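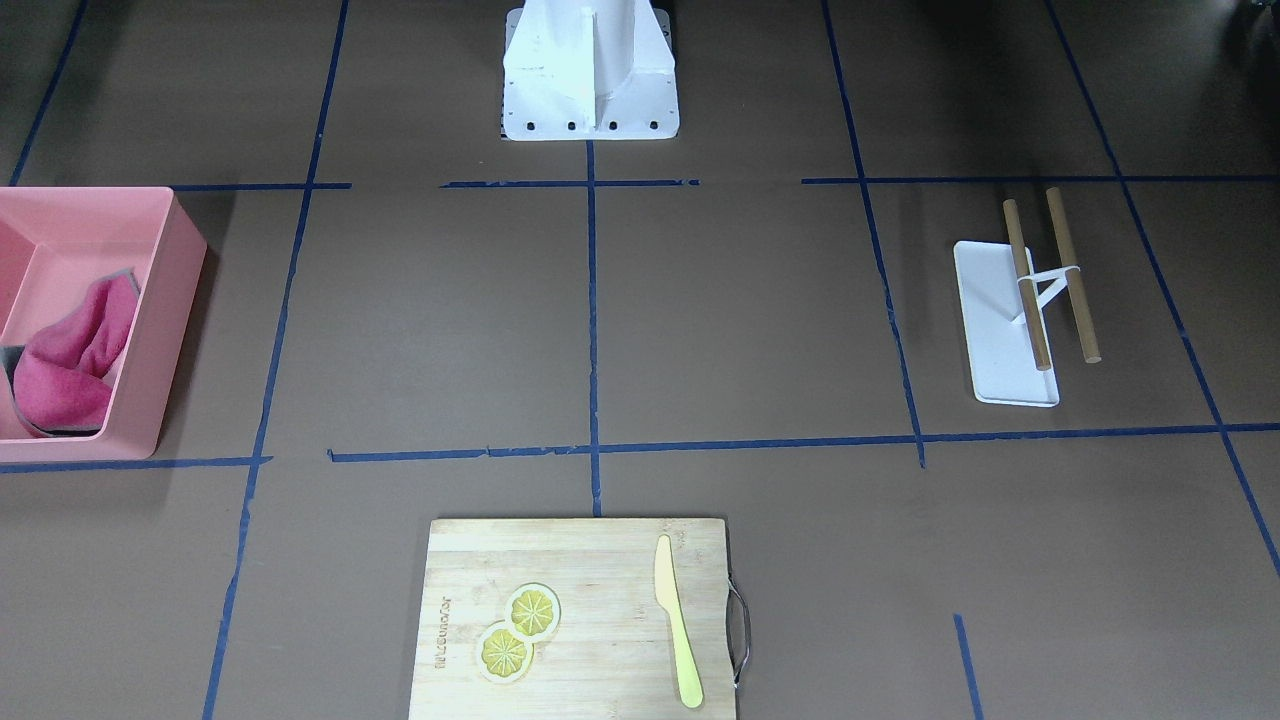

4.2 Placement systems and the cost of expansion packs

Management games that sell new buildings after release have to fit those buildings into a placement system that was fixed at launch. Two systems are common. In a strict grid, every cell has the same size and every building covers a whole number of cells. In free placement, a building may stand at any point and any angle, and the game tests only for overlap and slope. Trakamel uses a mixed form that we call a loose grid. Guide lines divide the land into rectangular cells, much as the dark blue tape divides the brown tabletop in Figure 3, and the objects set down among the lines can differ as much in outline as a bin and a cutting board do. The lines help the player judge distance and alignment. They do not set the size of anything. A building in Trakamel snaps to a line when its edge is close enough, and otherwise stays where the player puts it.

The choice matters more after launch than before it. At launch, the art team and the rules team can adjust building sizes together until the common layouts work. An expansion pack arrives in parks that are already full. In our log data, players who bought the first pack for Trakamel opened an existing park before starting a new one in most cases, and the first action after loading was usually a search for space. When no space was found, the player had to remove paths, move fences, or give up on the new building. We refer to the in-game money and time spent on this work as the fitting cost.

We measured fitting cost in three packs. The Cunstead pack added large enclosures with long, narrow footprints. The Moschos pack added small service buildings, most of them no wider than a standard path. The Polton pack added a single large attraction together with the staff buildings it needs, which had to be connected to it by road. All three packs were sold for the same base game, and the placement rules were the same in each. Differences in fitting cost can therefore be tied to the size and shape of the new buildings, with the limits noted in Section 4.4.

The sample holds 1,752 park saves sent in by players who agreed to share them. For each save we had the last state before the pack was installed and every automatic save after that for 3 hours of play. We dropped saves in which the player used the unlimited money setting, as the cost of removal has no meaning there. We also dropped saves from parks on the tutorial map, where part of the land cannot be edited. A separate group of 89 players filled in a short survey after their first session with a pack. Survey answers were matched to saves by an anonymous key and were used only to check our reading of the logs.

Fitting cost has three parts in our model. The first is removal, the in-game price of everything deleted within a fixed distance of the new building during the period before it was placed. The second is rebuilding, the price of replacing the same kinds of objects elsewhere. The third is delay, the play time between the first selection of the new building in the menu and its final placement. The first two are in game currency and the third is in minutes. We report them separately. Earlier work has combined such measures into one score, but the weights are hard to defend when players differ so much in how much money they hold.

Removal cost was highest for Cunstead and lowest for Moschos, as expected from the footprints. The order for delay was different. Players took longest to place the Polton attraction, even though many had an open area large enough to hold it. The saves suggest a reason. The attraction itself was often placed, removed, and placed again after the player found that the road to the staff buildings could not be completed. In these cases the open area was large but closed off by fences or water. The placement preview shows whether the selected building fits and gives no information on whether a road can reach it. Several survey answers described the same sequence without being asked about it.

Snapping had a smaller effect than we had assumed. In parks where most existing buildings lined up with the guide lines, small buildings from the Moschos pack were placed with fewer attempts. For Cunstead enclosures the number of attempts was nearly the same in aligned and unaligned parks. A long building crosses several lines, and it will snap to whichever line is nearest to the edge the player is watching. The far end is then moved by a small amount that is easy to miss, and this can cause an overlap with a fence. Players who noticed the problem turned snapping off. We found some 70 saves in which the setting was changed while a Cunstead enclosure was selected and changed back soon after.

The scoring of removal cost needed one manual step. Players often carry out general cleanup during the same session, and deleted objects near a new building are not always deleted for its sake. Sofia Mavromatis coded a random subset of sessions by hand, marking each removal as related or unrelated to the placement. Her codes were used to set the distance limit and the time window for the automatic measure. Changing either limit moderately did not alter the order of the packs. It did alter the absolute values, so we advise against comparing them with values from other games.

One practical result follows for the design of later packs. Buildings of similar total area can have very different fitting costs, and the longest side is a better guide to removal cost than area is. A store page that lists only the number of new buildings gives the player no means of judging this before purchase. Listing the footprint of each building in guide line units would be cheap to do and would not require any change to the game. Testing such a listing would need the cooperation of the publisher, and we leave it for later work.

4.3 Parks started after purchase

The measures above apply only to existing parks. For new parks we used a simpler measure, the share of pack buildings placed before the first loan was repaid.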